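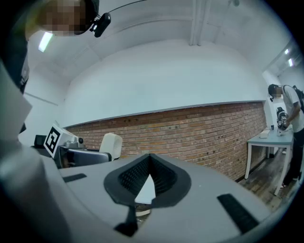 The back room at Relten: brick to the ledge, white plaster above.

Home Talks Notes About
Filed under: Old buildings, small rooms

Speaker notes – "Living with a half-brick wall"
Samina Jafri, Thu 1 October

Slide 1. Say hello, thank Plonness for the hall. Leave the room photo up while people sit down.

Start with the wall. Red-orange brick on the lower half, thin white ledge, white from there up. Ask who has a wall like this at home. Wait for hands.

Mention the row of small dark spots near the top of the brick. Someone will ask. I don't know if they are old fixings or plain holes, and I'd like to hear guesses at the end.

Slide 2. Ceiling. High, white, vaulted. People want to lower these to save on heat. We priced it at Fetport and the quote was $1,730, before paint. We left it alone.

The pipe. It is white like the ceiling and comes down in plain view. Boxing it in would cost floor space, and the room is small. Paint is enough – two coats, light sanding between.

Slide 3. Lights. One fluorescent on the left, two rectangular ones high up by the right wall. Talk about glare on white plaster. Pass around the diffuser sample (in the blue bag).

Slide 4. Cleaning brick. Dry brush first, then vacuum. No acid. The Fetport wall had 361 bricks on show and took me some 270 minutes, breaks included. Read out the Khương method card, both sides. Go slowly, people write this down.

Slide 5. Dust on the ledge. Wipe it before the brick is brushed and again after. Skip this slide if we are past the half hour.

Questions. Handouts are by the door, 119 printed. The April talk is on floors – sign-up sheet goes around now.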